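Collecting Grasp Examples in Simulation for Long, Thin Tools
Project report, Vendholm practical course in robot learning
Svenja Hinrichs and Magdalini Karras

1. Goal

Our group was given the tool half of the Trundia object set and asked to collect demonstrations for a grasping policy. The other group had cups, boxes and bottles. Tools are harder because most of them are long, flat and unevenly shaped, and a grasp that works at one end can fail at the other. We wanted enough good examples that a small network could learn where to place the fingers and from which direction to approach.

2. Setup

All collection was done in simulation. We used the Lostico simulator with a parallel two-finger gripper and a camera mounted behind the palm, looking forward between the fingers. The policy only gets this camera view and the current finger opening. It does not get the object's position, so the person giving the demonstration was not allowed to look at the position readout either. We drove the gripper with a handheld controller.

We wrote a short script called Vlad that starts each episode. It picks a tool, drops it on the table at a random angle, adds one or more distractor objects, changes the light direction and moves the gripper to a start pose. When the demonstrator presses the stop button, Vlad saves the camera images, the gripper commands and a success label. A grasp counts as a success if the tool is lifted and held for 4 seconds.

3. Collection

We recorded 54 episodes per tool for 7 tools, which gives 378 in total. Svenja did the first half of each tool and Magdalini did the second half. Most of the work was done in January, in sessions that ended when one of us started making careless mistakes.

In the first sessions we approached every tool from straight above. These episodes were quick to record but they all looked alike, and a test model trained on them closed its fingers too early whenever the start pose was tilted. We threw that batch out and started again with varied start poses. The total above does not include it.

We also changed how we handled failed grasps. At first we deleted them. Later we kept them with a failure label, so that they could be used to train the success classifier, and left them out of the policy training set.

4. Problems with the saw

The hand saw gave us the most trouble. The blade lies flat, so the fingers have to come down very close to the table, and from low start poses the palm hides part of the tool from the camera. The demonstrator then has to back up before choosing a grasp point. We kept these backing-up movements in the data, as the policy will meet the same views when it runs.

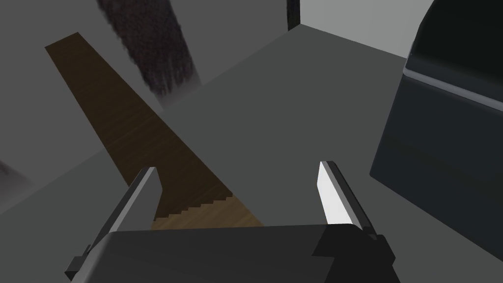
Figure 1. Simulated camera view from a saw episode, with the blade running toward the open fingers and a dark container to the right.

5. Results

We held out 13 episodes of each tool for testing and trained on the successful ones among the rest. The policy did well on the hammer and the wrench. On the saw it often stopped above the blade and closed on nothing. Looking through the recordings, we found that the two of us had used different grasp points on the saw. Svenja went for the wide part of the blade and Magdalini for the middle. We think the policy was averaging between them.

6. Next steps

We would agree on grasp points before recording and write them down for each tool. Vlad should also log who gave each demonstration, which we had to reconstruct from the session times.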